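Unit 4: Bedroom Textiles, Handling and Folding
Housekeeping Practice, Level 2
Course handout, revised March
Notes prepared by Vlastimil Koubek from the lectures of Ro-un Byun

4.1 Scope

This unit covers loose textiles found on a domestic bed: covers, clothing, throws and small cloths. Fitted sheets and mattress protectors are dealt with in Unit 5. Students should have read Unit 3 on sorting before the Friday practical.

4.2 Order of work

Loose items are cleared from the bed before the duvet is touched. A garment left on top is easily rolled into the duvet when it is turned back, and is then missed at the count. Work from the head of the bed to the foot. Items are lifted one at a time and are not dragged across the surface. Patterned pieces are put to one side and checked against the room list.

4.3 Picking up a rumpled cloth

A cloth that has no visible corner is taken by a single pinch at any convenient point. The pinched part gathers into a narrow strip and the remainder spreads away from it. The spread part is the part to read: look there for a fold line, a hem or a change of shade. A lining or label showing at the lower edge usually indicates the inside of the article and should be noted before lifting.

On a pale duvet a blue cloth is easily told apart from what lies under it. White on white is harder. In that case feel for the difference in thickness and take the upper layer only.

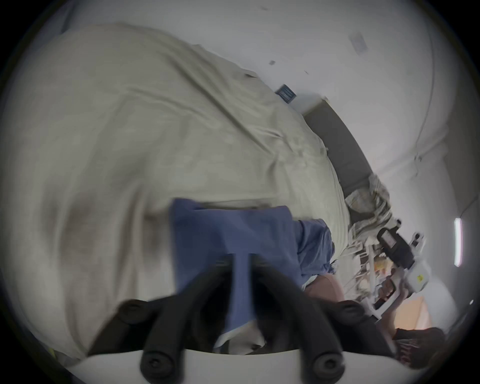
4.4 From pinch to corner

Raise the cloth clear of the duvet and let it hang. The lowest point is normally a corner or the end of a sleeve. Take this with the free hand, release the first grip, and let the cloth hang again. Two changes of grip are enough for most flat articles. Shake once and lay flat.

4.5 Smoothing the duvet

Long shallow wrinkles are removed by drawing the cover towards the foot with both palms. A hollow in the surface means that the filling has shifted. It is not corrected by smoothing. Hold the cover by two adjacent corners, shake the filling down, and lay the duvet again. The side of the bed frame is used as the reference for an even overhang.

4.6 Practical

Each pair completes the sequence 4.2 to 4.5 twice, changing roles after the first run. Record sheets go to Omar Tarawneh before leaving. The practice duvets are Bikolen, shelf 190. Return them unfolded.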